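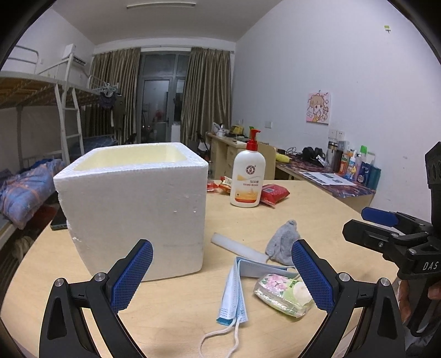 Fermín Navarrete got to the ferry office at eight minutes past five and found the door still open. The woman behind the counter had her coat on.

"The Cleltia boat," he said. "Is it running tonight?"

"Left at four," she said. "There's one in the morning."

He put his bag down. He had driven 325 miles with one stop for gas, and he'd spent most of it working out what he would say to his aunt when he walked in. He hadn't planned for missing the boat.

"Are you Annelore's nephew?" the woman asked.

"Yes."

"You look like her around the mouth. I'm Svenja Bachmann. She told me you might come, but she thought it would be in August."

Fermín said he had meant to come in August. Svenja nodded and turned off the lamp on the counter. She said there was a room over the bait shop that Dean Penrose rented to people who missed the boat, and that he'd better go over before Dean sat down to supper, as he didn't get up again for anyone.

Dean Penrose was already sitting down. He shouted through the screen door that the key was on the nail and the bathroom was across the hall. The room had a narrow bed and a window over the harbor. Fermín hung up his jacket and took the letter out of the pocket. It was one page. Annelore Ackermann wrote the way she talked, and she had never talked much.

*I am selling the house. The man wants it before winter. If you want anything of your mother's, come and get it. The piano is too heavy so don't ask about the piano.*

He hadn't wanted to ask about the piano. He wanted to ask why she'd kept his mother's things for so long without telling him they were there.

He walked down to the harbor around seven to find something to eat. The only place open was a counter with stools, and he had the fish soup. A man two stools down was reading a seed catalog and folding over the corners of the pages.

"You're the one going over to Ackermann's," the man said.

"Does everyone know?"

"Svenja was in for pie." He held out his hand. "Cyrill Hauser. I'm the one buying it."

Fermín shook the hand. He had pictured somebody richer, or at least somebody in better shoes.

"She drives a hard bargain," Cyrill said. "We had a price, and then she said the boat wasn't included, and I said what boat, and she took me down to the shed and showed me. It's called the *Vlad*. There's a hole in it I could put my head through. She wanted extra for it."

"Did you pay?"

"I did." He turned a page. "She told me your mother painted the name on it. Said they were both girls, and they'd had a cat called that."

Fermín had never heard about a boat or a cat. His mother had talked about the island maybe a dozen times in his whole life, and mostly about the wind. She said it got into the bread.

"When do you move in?" he asked.

"When Annelore moves out. She's picked three different dates. I don't push her." Cyrill folded another corner down. "I lived in my last place for nineteen years, and when it came to it I couldn't find the tape. Every time I needed to close a box, I couldn't find the tape. My sister finally came over and it was on the kitchen table."

They finished eating. Cyrill paid for both soups before Fermín could get his wallet out, and said it was coming off the price of the house.

Back in the room Fermín lay on the bed with his shoes on. He could hear Dean's television downstairs, a game of some kind — a crowd getting loud and then quiet again. He thought about calling his aunt. She had a telephone in the hall and she let it ring a long time before she picked it up, to see if the person meant it.

He let it ring fourteen times.

"Ackermann," she said.

"It's Fermín. I missed the boat."

"I know. I was down at the dock."

He sat up. The crowd on the television got loud again.

"I didn't know you'd be waiting," he said.

"I had to go down there for the mail anyway." She coughed, away from the phone. "Have you eaten?"

"Soup. With Cyrill Hauser."

"Did he complain about the boat?"

"A little."

"It's a good boat," she said. "Your mother and I had it out past the point in all weather. Did he tell you he wants to put beans where the roses are?"

"He didn't mention it."

"Well, he does. Take the early one. Sit on the left side or you'll get soaked. And bring some tape, if Penrose has any. I've looked everywhere and I can't find mine."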